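Household > Workshop > Tips > Notes from an open day

Cleaning Laundry Kitchen Workshop Storage Ask a question

Handling cloth, clearing floors: workshop tips from a robot open day

Jun 12, 2023

Unero opened its test hall at Drellden for an afternoon, and the handling benches were running throughout. I went for the machinery and came back with notes on laundry, floors and lighting. A robot arm has to be told in full what a person does at the sink or the ironing board without thinking, and the engineers have had to write most of it down. What follows is the part that transfers to a house or a shed. The part that concerns controllers and cabling I have left out.

Prepare the surface before the cloth

The first talk was about work surfaces. Soft items were laid on plain, smooth, light-coloured surfaces wherever the task allowed it. A coloured cloth on a white top has an edge that can be found, by a camera or by an eye. The same cloth on a patterned table does not, or only in places.

At home this applies to any job where the edge matters: cutting out, pinning a hem, matching socks. Cover a patterned table with a plain sheet of card or a clean board. If the cloth is white, use something dark.

Wipe the surface with a dry cloth first. Crumbs under fabric give small raised points that show up as soon as an iron goes over them. Where two boards or worktop sections meet, run a fingertip along the joint. A lip too small to see will still catch a loose thread. For sewing, arrange the work so that the joint runs under the bulk of the cloth and not under the edge being worked.

Approach from above, slowly, then stop

The demonstrator on the first bench had one rule for setting up a pick: bring the gripper straight down to 50 mm above the target, halt, check, then go on. The halt costs very little and removes most of the bad grabs. During the afternoon the arm was also moved about at low height over the floor, to show how the fingers sit in relation to the housing when nothing is being held.
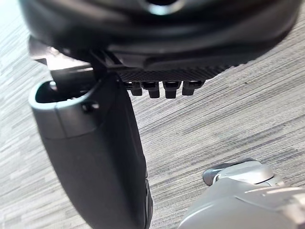 The same halt is useful with a hand drill. Bring the bit down until it is just clear of the mark, stop, look from the front, look from the side, then start the motor. On a pillar drill, do it with the power off and the bit lowered by hand. It is also the simplest cure for chipped tiles. Most of mine have been damaged in the last short distance, when the drill was already turning and my eye was still on the pencil line.

Keep the floor clear under the work

Floors took up more of the day than I had expected. A streaked or flecked floor covering hides small parts very well. The hall staff keep a torch by each bench and look for dropped screws by laying it flat on the floor and turning it slowly. Anything standing proud throws a long shadow. I have used the method since for a lost grub screw and for one earring back, and both came to light on the first pass.

For a workshop with a patterned floor:

– Lay a plain, light mat under the vice and under any bench where small fasteners are removed.
– Sweep before dismantling as well as after. Otherwise the dustpan holds last week's screws too.
– Use a magnet inside a plastic bag. Turn the bag inside out to release what it has picked up.
– If a spring goes missing, do not move your feet until you have looked round them.

Gripping cloth without dragging it

The second bench dealt with fabric. The arm was fitted with long, wide fingers, which suit cloth better than narrow ones for a reason anyone who has used tweezers on a tea towel will know. A narrow tip pinches one spot and the rest slides away. A broad one spreads the load.

Coarse weaves behave differently from fine ones. A coarse weave bulges when it is pushed from the side, and the bulge can be taken between two fingers. A fine, slippery lining only moves. The engineers make use of the first effect on purpose: press down lightly, push inward a little, take hold of the fold that rises. A person picking up a single sheet of kitchen roll from a flat pile does the same with a thumb.

To separate one layer from a stack of folded cloths, use that push and take the rise. Do not lift at the corner, where the layers are pressed together hardest. If the layers still come up together, flex the stack once and try again from the folded side.

For thick fabric under a sewing machine foot, hold the cloth down ahead of the foot with the flat of the fingers. Do not pull from behind. Pulling bends needles.

One bench kept a tally sheet clipped to the guard rail, and it had reached 91 attempts when I passed. The column headed "cause" was of more interest to me than the score. The commonest entry was the cloth being trapped under something at the far side. I now check the far side of the table before blaming the near one.
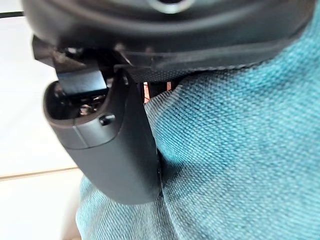

A visitor standing by the rail asked whether the same push worked on a wet cloth, and said that at home a wet tea towel always came up with whatever was underneath it. The demonstrator's answer was that it works poorly. Wet cloth clings to a smooth surface and has no spring, so no fold rises. The advice was to peel wet cloth back from one edge at a low angle and to keep the hand close to the surface. I have since tried it with dishcloths left on a draining board and it is the better way. Lifting straight up stretches the weave.

Light

The hall was brightly lit, and the benches had extra lamps besides. The figure given for fabric inspection was 2,000 lux at the surface. Few sheds come near that. A single ceiling fitting over the middle of the room also puts the worker's shadow exactly where the work is.

Two lamps, one on each side and set low, are more use than one strong lamp overhead. For finding snags, flat spots or missed patches of filler, switch one of them off. Even light hides relief and side light shows it. For judging colour, do the reverse and light the piece as evenly as possible.

Too much light on a white top is also a fault. Pale surfaces glare, and a white thread lying on them is lost. Move the lamp back or put a sheet of greaseproof paper in front of it, well clear of a hot bulb.

Looking after gripping tools

The maintenance table had a Pons finger set and a Skusus clamp laid out in pieces. The routine was short:

– Wipe gripping faces with a damp cloth, then a dry one. No oil.
– Check the screws at the joint before the screws at the tip.
– Pick lint out of recesses with a soft brush. Compressed air drives it further in.
– Replace pads as a set.

Household equivalents are easy to find. Kitchen tongs slip when there is a film of fat on the gripping face, and a wipe will not always shift it; soak them in hot water and washing-up liquid. Clothes pegs mark pale fabric when the jaws are dirty. Bench vices bruise soft wood when swarf is left in the serrations. Go over the jaws with a brass brush before clamping anything that will be seen.

Screws that work loose at a pivot should be taken out, cleaned and refitted. Tightening them again and again wears the thread. On scissors, a drop of thread locker on the pivot screw holds the setting, but let it cure before use.

Weight

A display arm had a luggage scale hung from it and the gripper was listed at 1,588 g. The point made was that the tool counts as part of the load. The same holds for a shelf bracket, where the board itself must be added in, and for a paint kettle carried up a ladder. Weigh the container full, as it will be carried.

The next open afternoon at Drellden is in July. Entry is through the side gate, and the benches at the back are the ones to see first.

Comments

Guest: The torch trick also works for broken glass on a kitchen floor. Turn the main light off first. Go over it again with a folded piece of damp kitchen roll and throw that away, don't rinse it.

Guest: You say no oil on gripping faces. Does that include the pivot on tongs? Mine squeak.

Reply from the author: The pivot can have a drop of food-safe mineral oil. Wipe off the surplus and keep it away from the ends.

Guest: Greaseproof paper in front of a lamp is all right with LED but I would not do it with an old halogen work light at any distance. A frosted acrylic offcut on a stand does the job and stays put.

Guest: Was there parking at the side gate, or is it the main road only?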